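Obituary indexing, notebook
2025-08-24, Kalliopi Stergiou

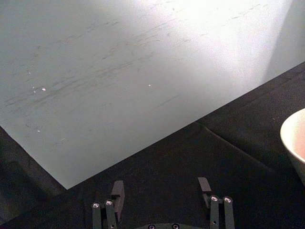
Which date goes in the index when the notice and the burial register disagree?
The date from the notice goes in the main column, and the register date goes in the second column with an R after it. We don't pick a winner at this stage. Vangelis can reconcile them later against the death certificates where the county has them.

Finished the Umholm box. It came to 1,452 notices, counting the ones clipped twice from different papers. Duplicates stay in as separate entries with the same person number. I had been merging them until June, and Marina pointed out that the second clipping often names a surviving sister or a married name the first one leaves out. Went back and split the ones I could find. There may be a few merged ones left in the B's and the early C's.

Ages. The older notices give age in years, months and days, the later ones in years only. When only the age and the date of death are given, I work out a birth date and mark it "calc". Tested the calculation on 30 notices that print both birth date and age. 2 came out wrong by one day, both born at the end of a long month. Left the method alone for now. Kaiwen thinks the papers counted a month as thirty days no matter what, and he wants to try it that way on the same batch before we change anything.

Surnames of widows: index under the name as printed, cross reference to maiden name if the notice says "née" or "daughter of". If it only says "of the Nisum family", that goes in the notes field and gets no cross reference. I had three of those this week and went back and forth on all of them.

Place names are still a mess. "Rotich" is the town in some notices and the old township in others, and the cemetery has the same name. Stamatia suggests three codes: RT for town, RP for township, RC for cemetery. Fine with me. If the notice doesn't make it clear, use RT and add a question mark.

One notice gives the man's age as 99 and then says he would have turned 98 in the fall. Entered both as printed. His wife's notice is in the same envelope and says he was two years younger than she was, so it should be possible to settle.

Church membership: we are recording it, name of church exactly as printed, no attempt to match it to the present name. Pallbearers: recording names only, no relationship, even when it is obvious.

To do
Check the B's and C's for merged duplicates
Send Kaiwen the test batch
Ask Marina if stillborn infants get their own person number or go under the mother
Add Stamatia's codes to the front sheet
Start the Pakport box, top folder first, the envelopes at the bottom have no dates on them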